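Work and Machines
Unit 4: The Sorting Table
Notes to go with the February lecture. Instructor: Bontu Mersha

Bring these with you. Last term I put them online and half the room decided that was the same as attending.

Where we left off

We had finished the warehouse cases and I promised you a workplace with no conveyor belt in it. The one for this unit is Buvonen, a laundry and garment sorting business that handles other people's clothes: rentals, uniforms, returns, and the contents of bags that customers fill in a hurry. Buvonen has 70 employees. The part we care about is the sorting tables, where items are picked out of a heap, looked at, matched, folded and sent on.

On the payroll the people at those tables are called "general hands." Keep the phrase in mind. For years the hands were considered so general that no written description of the work existed. Then the company brought in a two-armed robot system called Virix and discovered it needed one.

The job, before anyone wrote it down

Feven Ejigu had been sorting for a long time when management asked her to list the steps in handling a sock. She wrote "pick it up, see what it is, put it with the other one." She was asked to expand. Her second version ran to three pages and included such matters as how to tell an inside-out sock by feel, what to do when the mate has shrunk, and when to give up. It is in your reading packet and I would put it ahead of most of the published literature on tacit skill, including the parts of it I wrote.

Tacit skill, for those who skipped the reading: what a worker knows how to do without being able to say how, or without ever having been asked. The usual examples are glassblowers and surgeons. I like socks. They have no fixed shape, they hide in each other, and they have never improved anyone's social standing.

Notice what happened to the skill once it was on paper. Feven's pay grade stayed where it was. Her three pages went into a binder labeled "Process Assets."

What the machine has to do

For a person, picking up a sock and turning it the right way is one movement. For Virix it's a chain of separate problems. Find an edge. Close on it. Lift without dragging the neighbors along. Work out which end is which, now that the thing has changed shape by being lifted. Bring in the second hand, if one hand can't finish the job. Every link can be slow, and every link can fail in its own way.

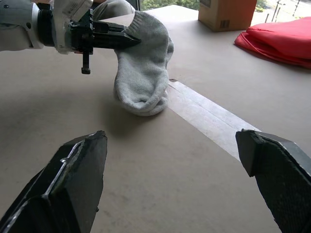
Fig. 1. One gripper holds a light gray sock by the ribbed cuff; the fingers of the other stand open.

Look at the lower end of the sock in Fig. 1. The cuff is held, but the toe and heel are still in a heap on the table, and where the heap goes next depends on the fabric, the folds and the pull from above. Engineers call such things deformable objects. Feven calls them laundry.

Two hands also mean a question of timing, which a person never has to think about. When should the second hand come in, and where should it take hold? If it takes the wrong spot, you have a sock stretched neatly between two machines and no further plan.

What changed for the people

The forecast, given at an all-staff meeting with pastries, was that the system would "free people for higher-value work." I asked everyone I interviewed what the higher-value work had been. My notes fall under a few headings.

Tending. Someone has to clear the table after a bad grasp, flatten what got bunched, and decide whether to let the machine try again. Abrehet Lemma, who moved over from folding, describes it as babysitting a relative who is very strong and has never seen clothes. She spends much of her shift ready to act and not acting. That is tiring in a way that doesn't show up on any form, there being no box for it.

Leftovers. The machine gets the plain items first. The people get what remains: straps, tangles, anything with a zipper caught in its own lining. Under the old arrangement the easy pieces were mixed in with the hard ones and worked as small rests. Take them away and the average item gets harder, while the hourly target stays put. At Buvonen the target had been 40 items per person and it remained 40. When Sosina Gebru, the shift lead, pointed out that these weren't the same 40, she was thanked for her input.

Teaching. Workers were asked to show the system how things are done, over and over, with variations. Several enjoyed this. It's flattering to be studied. It was also paid at the sorting rate, and the question of who owns a demonstration once it has been recorded was answered in a paragraph of small print that Abrehet could recite to me and her manager could not.

Talk. This one I hadn't expected. The old tables seated four, facing each other, and the conversation was by all accounts excellent and mostly unrepeatable. The new layout puts one person at each station, so that there's room for the arms. Productivity reports do not mention conversation. Resignation letters did, in two cases.

The view from upstairs

In fairness to management, and I try to be fair before lunch, nobody was fired. Wubit Feyisa, who runs operations, made that promise early and kept it. She also told me that she had expected the machine to be the difficult part and the people to be the easy part, and that she'd had to swap the two columns in her planning sheet. Wrist complaints went down. Complaints about everything else went up. Nearly 30 of the sorters signed a letter asking for the facing tables back - a request with no technical content whatsoever, and so one that had no department to go to.

Terms to know

Tacit skill: see above.
Residual work: the tasks left for people after the automatable ones are removed. Usually described as "the interesting part" by those who don't do it.
Monitoring load: the effort of watching something that mostly doesn't need you.
Deformable object: see Fig. 1, or your own dresser.

For discussion section

Suppose Sosina gets to rewrite the hourly target. What would she have to measure, and who would resent the measuring?

Feven's three pages made the system easier to set up. What is she owed? "Recognition" will be accepted as an answer only if you can say what it buys.

Compare the seating change here with the headsets in the Datovov warehouse case from Unit 3. Which was noticed sooner, and by whom?

Written work

Two pages on one manual task you do without thinking. Write the steps out, give them to a classmate, and have the classmate follow them to the letter while you keep quiet. Report what went wrong. Last year someone chose making a bed and the friendship has not fully recovered. Leave papers in the box outside my office by 4 p.m.; the box is emptied at 4 and I don't go back for stragglers.

Next unit: the Mosoti kitchens. Read Chapter 6 and skip the appendix, it's mostly pricing.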